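17/05/2019

Slept until nine. The last day of filming on Coltgate ran over again and I got home after two in the morning, so I let the phone ring.

My part is finished now. I was down for 6 episodes and ended up in all of them, though in the fourth I only stand at a sink and say "He went out." Tsegereda Demissie plays my sister and has far more to do. She was good yesterday. The hospital corridor took most of the evening because the lights kept buzzing on the sound, and she gave the same speech over and over without it going flat. I had four lines and got one of them wrong twice.

Eugeniusz Czerwiński called at eleven, while I was doing laundry. He wants me to read for the father in Brandov. It is a stage part, eight weeks, and the money is poor. They are offering 444 a week before his cut. I told him I would read the script first. He said everyone says that and then doesn't read it. He emailed it anyway and I have gone through the first act. The father is in nearly every page of it and then dies offstage, with the daughter telling us how. I would want to ask the director about that.

Also on the phone: the check from the McKinnon radio play has finally gone out. 2175, which is less than I wrote down in January. I need to look at the contract and see if the repeat fee is in there or separate. The contract is in the blue folder or in the box from the old apartment.

Ate lunch late, mostly out of packets. There was nothing in the refrigerator except mustard and half an onion.
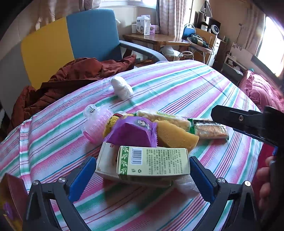

Snacks on the bed.

In the afternoon I ran lines for the Avum tape. It is one scene, a detective's boss who does not like the detective. I recorded it 2 times against the closet door and sent the second. The first was louder and I think worse. My eyes go down to the left when I reach for a word and I have been told about it before. The casting office wants everything in by tonight, and I had a reply saying they received it, so that is done.

Walked to the post office and back. Returned the boots to wardrobe by mail, as I had worn them home by mistake. They were the best fitting boots I have had on a job and I looked up the price, which settled it.

Tsegereda sent a message about the wrap party. I said I would come for an hour. She says her agent has heard there may be a second season, but the sister and I both move to the coast in the last episode, so I am not planning on it.

Act two of Brandov tomorrow morning, then the contract. Buy eggs.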